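가정 급배수 기초 강의 자료
4강. 물이 빠지는 길: 트랩과 통기
2018년 3월 28일

지난 시간에는 물이 집 안으로 들어오는 쪽, 즉 급수를 공부했습니다. 오늘은 물이 나가는 쪽입니다. 급수관은 압력으로 물을 밀지만 배수관은 대부분 중력만 사용합니다. 그래서 배수에서는 관의 기울기와 공기의 움직임이 중요합니다. 저는 한국어가 모국어가 아니어서 용어를 조금 천천히 설명하겠습니다. 이해가 안 되는 말이 있으면 표시해 두었다가 수업 끝에 질문해 주십시오.

4.1 기울기

수평 배수관의 기울기는 보통 분수로 씁니다. 이 강의의 계산 문제에서는 2/100를 기준으로 합니다. 관이 100 cm 갈 때 2 cm 내려간다는 뜻입니다. 기울기가 너무 작으면 찌꺼기가 관 바닥에 남습니다. 반대로 너무 크면 물만 먼저 내려가고 무거운 것이 뒤에 남을 수 있습니다. 학생들이 두 번째 경우를 자주 잊어버립니다.

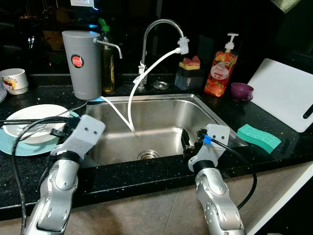 트랩은 관 안에 물을 조금 남겨 두는 장치입니다. 이 물을 봉수라고 부르고, 봉수는 하수관의 냄새와 벌레가 실내로 올라오는 것을 막습니다. 모양에 따라 P트랩, S트랩, 드럼트랩 등으로 나눕니다. 사진의 싱크대처럼 사각형 볼이 하나이고 둥근 배수구도 하나인 경우에는 트랩도 하나면 충분합니다. 볼이 두 개인 싱크대는 두 배수구를 먼저 합친 다음에 트랩 하나로 연결하는 방법이 많이 쓰입니다. 트랩을 직렬로 두 개 설치하는 것은 이중 트랩이라고 하며, 중간에 공기가 갇혀 배수가 나빠지므로 피해야 합니다.

4.2 봉수가 없어지는 원인

시험에 자주 나오는 부분입니다. 자기 사이펀 작용은 물이 관을 가득 채우고 흐를 때 봉수까지 함께 끌려가는 현상이고, S트랩에서 특히 잘 생깁니다. 유도 사이펀 작용은 다른 기구에서 많은 물이 수직관으로 떨어질 때 생기는 부압이 원인입니다. 모세관 현상은 머리카락이나 실이 트랩의 넘치는 부분에 걸려서 물을 조금씩 옮길 때 생깁니다. 증발은 오래 사용하지 않는 배수구에서 일어납니다. 7월에 긴 여행을 다녀온 뒤 욕실에서 냄새가 나면 이것을 먼저 의심하십시오.

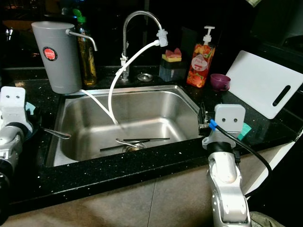
그림 4-2. 스테인리스 싱크볼과 배수구 거름망

거름망은 트랩이 아닙니다. 큰 찌꺼기를 잡을 뿐이고 냄새는 막지 못합니다. 과제에서 이 두 가지를 섞어서 쓴 답이 있었으니 다시 확인하시기 바랍니다.

4.3 통기관

통기관의 목적은 배수관 안의 압력을 대기압에 가깝게 유지하는 것입니다. 병을 거꾸로 들면 물이 꿀럭꿀럭 나오는데, 이것은 공기가 들어갈 길과 물이 나올 길이 같기 때문입니다. 배수관에서도 비슷한 일이 생깁니다. 기구마다 따로 설치하는 것을 각개통기, 여러 기구를 묶는 것을 루프통기라고 합니다. 각개통기가 가장 안정적이지만 비용이 많이 듭니다.

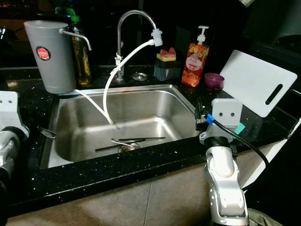
수직관의 윗부분을 그대로 연장해서 지붕 위로 여는 방식은 신정통기라고 합니다. 기구 수가 적은 작은 주택에서는 이 방식만으로 처리하는 경우도 있습니다. 다만 기구가 수직관에서 멀리 떨어져 있으면 수평관 쪽의 압력 변화를 충분히 줄이지 못합니다.

과제
문제지 6쪽의 평면도를 보고 배수관의 경로를 그리십시오. 트랩의 위치와 통기 방식도 함께 표시합니다. 이유는 짧은 문장으로 써도 괜찮습니다.

다음 강의: 배수관 재료와 접합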